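How I pack up a garage's worth of stuff for a move (without losing my mind)

12 Sep 2021

I've moved house four times in nine years, and the last one was the first where I unpacked the shed stuff and found everything in one piece. The trick, if you can call it that, was giving up on cardboard for anything heavy and doing the sorting on a nice flat bit of floor before a single thing went in the ute. Here's how I go about it these days, with all the fiddly bits left in. 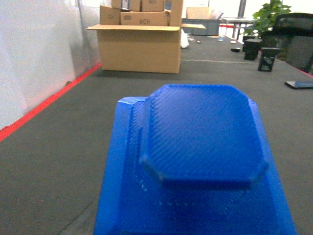
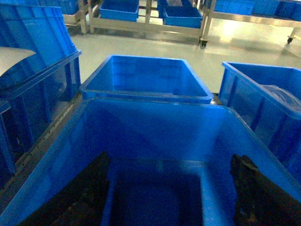
Grey carpet in the first one, blue plastic crates in the second.

Start earlier than you think

For our move to Jirnesgate I started in June, a good couple of months ahead, and I still ended up wrapping paint tins in old beach towels the night before. Pick one shelf per evening. Put the kettle on, put a podcast on, do the shelf, stop. If you try to do the whole garage over a weekend you'll get to lunchtime on the first day and begin throwing things in wherever they fit (I've done this, and I found a soldering iron in with the Christmas lights).

Three piles, and one you won't want to make

Going, giving, tip. Those are the easy ones. The fourth is "belongs to somebody else", and mine was enormous! I had my brother-in-law's jigsaw, a neighbour's sack truck and a set of sockets I'd borrowed from Mahmoud Filali so long ago that he'd bought himself another set. Ring people early, because they all want to come round and collect in the last week when you can't see the driveway.

Getting hold of crates

You can hire them or buy them. I hired from a mob called Binard for the big stuff and bought a few secondhand for the things I knew would live in them afterwards. Look for:

Solid walls and a proper rim you can get your fingers under
Sizes that sit one inside the other when they're not in use
No cracks at the corners (flex each corner with your thumb, you'll hear it)
A flat base, otherwise they rock about in the back of the ute

If you're buying secondhand, give them a scrub with dish soap and leave them upside down in the sun for the afternoon. The last owner of mine had kept fish bait in one. It came good after the third wash.

What goes in what

Heavy things go in small crates and light things go in big ones. Everybody knows this and everybody still fills the big crate with spanners. My own limit is whatever I can lift from the floor to the tailgate without making a noise.

I do a layer of old towel on the bottom, then the heaviest things flat, then the awkward shapes standing on end down the sides. Offcuts of carpet are brilliant between layers – they grip, they don't shed like newspaper, and any flooring shop will give you a boot-load of them if you ask nicely. Screws and small hardware go in jars, the lids get taped, and the jars go in upright with socks between them.

Anything with a blade gets a cardboard sleeve and a strip of masking tape that says BLADE in big letters. You'll be unpacking tired.

Liquids I leave right till the end. Two-stroke, turps, the weird brown bottle that was there when you moved in – none of that goes in a crate with anything you like. Check with your council about where to take the old stuff. Ours ran a drop-off day and the queue went round the block, so take a book.

Labels

I've tried coloured dots, I've tried a spreadsheet, and I've gone back to masking tape and a fat black marker. One strip on each of two sides, never on the lid, since lids get swapped. Write the room it's going to and the one thing inside you'd be most annoyed to lose. "Shed – good chisels" tells me far more than "Tools 3" ever did.

Loading

Heaviest crates against the cab, then work back. Strap each row as you go, and don't leave it all for one heroic strap over the top. My ratchet straps are the cheap Grasel ones and they've been fine, though I do stop after 60 kilometres or so and give them another click. It was around 280 kilometres door to door for us and I tightened them twice.

If you've got a mate helping, decide beforehand who's in the tray and who's on the ground, and stick with it. Swapping halfway is how I got the bruise.

At the other end

Put every crate down in its room with the label facing out and then leave them alone until you've found the kettle. I unpack the shed last, and I line the crates up along one wall so I can walk between them and the bench. Hired ones have to go back, so tip those out first. Mine were due back in a fortnight and I was two days over (they charged me, fair enough).

The ones I bought are under the bench now, and the fish bait one holds the garden hose fittings.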